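Fedham Trail Group Questions Claims for Grimeo Ridge Reroute

FEDHAM, May. The Fedham Footpath Association said this month that it will not endorse the proposed reroute of the Grimeo Ridge trail until the developer, Sepúlveda Land Partners, shows the new path can be walked in wet months.

Sepúlveda wants to close 2 miles of the present trail where it crosses the upper meadow and send hikers down along Jitavum Creek. Its brochure calls the new line "an easier, more scenic experience for all ages." The association has read the brochure twice and still can't find a grade, a drainage plan or a single word on who clears the blowdowns.

"Easier than what?" said Gisela Leiva, the association's trails chair. "The old route climbs 700 feet and then you're done. This one drops into the creek bottom and makes you climb back out. I'd like to see the person who thinks that's easier do it in April with a pack on."

The company also says the change will "open up" views of the valley. Dilruba Thambiah, who leads the group's spring hikes, walked the flagged line with four members and came back with mud over her boot tops and one view, of the county gravel yard.

Sepúlveda has promised a footbridge at the lower ford. The association notes that a footbridge was also promised when the north parking lot was moved, and hikers there are still using the rocks.

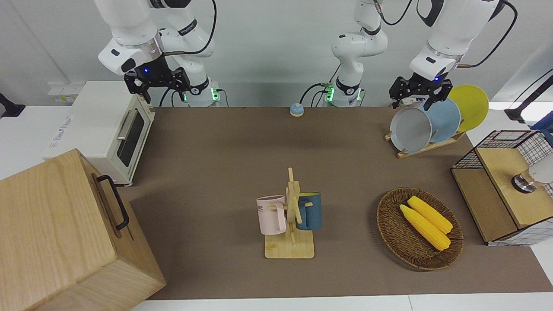

The association is asking the county for three things before any vote: a survey of the creek line after heavy rain, a written upkeep agreement, and a guarantee that the meadow section stays open until the new trail is finished. So far it has a letter from the company thanking it for its interest.

"They may be right and we may be fussy," said Gervasio Núñez, who maps trails for the association. "Then it shouldn't be hard to put it on paper."

A public walk of both routes will leave the Grimeo trailhead at 9 a.m. on a date to be posted at the kiosk. It is limited to 70 people. Dogs are fine on a leash. Bring water and shoes you don't care about.

Written comments may be sent to Trinidad Acuña, Fedham Footpath Association, P.O. Box 3405, Fedham.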